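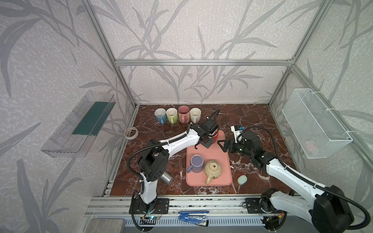 Pirlow, June

3.2 Mugs, tray and teapot

Figure 1. Tea things on the marble-patterned tabletop. Four mugs stand in a row at the back; a purple mug and a small teapot are on the pink tray.

The second part of the study deals with how people set out cups for a shared drink. We collected 346 written accounts from households in Pirlow and coded each one for where the cups were kept and how they reached the table. In 225 of them the mugs stood in the open, most often in a row against a wall. A tray was mentioned in 114.

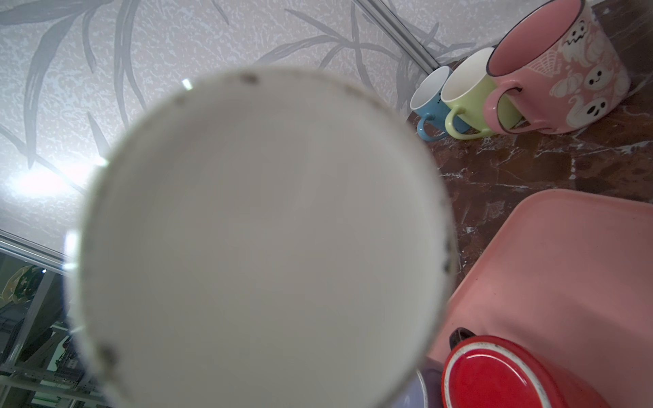 Accounts that mentioned a tray also tended to name the teapot first and the mugs second. Color came up often. People used it to tell one mug from another, and several wrote that they would not pour until each person had the right one. Plain white cups were described mostly by size or by chips in the rim.

Coding followed the scheme in Lougher's earlier survey, with one change: handle direction was recorded as a separate item. Elis Lougher checked the first batch of codes, and differences were settled by rereading the account.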